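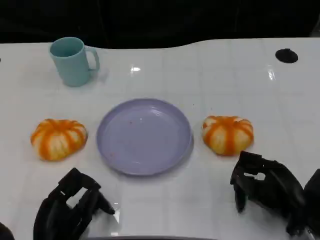 Notebook entry, 23/05/2019
Escobedo workshop, ceramics and glaze section
Entered by: R. Noiphan
Read by: S. Intarasuk

Purpose. To continue the comparison of the two candidate clear glazes, Stedeck and Fludano, on the standard white body, and to settle the firing schedule before the next order of materials is placed.

Materials. Test tiles were cut from the batch of clay mixed last October. The clay had stiffened in storage and was wedged with a small addition of water. A total of 144 tiles was cut, dried under cloth and bisque fired in the small kiln. Each tile carries its number on the back in iron oxide. The numbering continues from the previous series, so the first tile in this group is 2,769.

Two tiles warped in drying and were set aside before glazing. Their numbers have been struck from the list and will not be used again.

Glazing. Both glazes were sieved twice and adjusted to the same thickness by weight. Stedeck settled quickly in the bucket and had to be stirred between dips. Fludano stayed in suspension for the whole session. All tiles were dipped for a count of three and wiped at the foot. S. Intarasuk dipped the Stedeck group and I dipped the Fludano group. For the next series one person should dip both, as our hands may differ and the results cannot be separated from this.

Firing. The kiln was loaded with Stedeck on the upper shelves and Fludano on the lower. The programmed hold at top temperature was 20 minutes. The controller log shows the lower part of the kiln lagging through most of the climb. The witness cones agree with the log: the upper cone is fully down and the lower one is only half bent.

Observations on unloading. Stedeck is clear and even, with a slight pooling at the lower edge of the tiles that stood upright. Fine crazing was found on 58 tiles, most of them in the thicker group. Fludano is cloudy on the tiles nearest the kiln wall and acceptable elsewhere. I do not consider the cloudiness a fault of the recipe until it has been fired in the upper position.

The crazed tiles were marked with ink, rinsed and returned to their trays. Further crazing may appear for up to two weeks, and the trays should remain on the rack by the north window until they have been read again.

Correction to the previous entry. The silica used in the last Stedeck batch came from the Trilance sack and not from the older stock. The recipe card has been amended and initialed.

To do.
Repeat the firing with the shelf positions exchanged.
Replace the lower thermocouple, which reads unevenly when cold.
Mix a further bucket of Stedeck with the silica raised slightly.
S. Intarasuk to check the kiln door seal and enter the result on the maintenance sheet.

R.N.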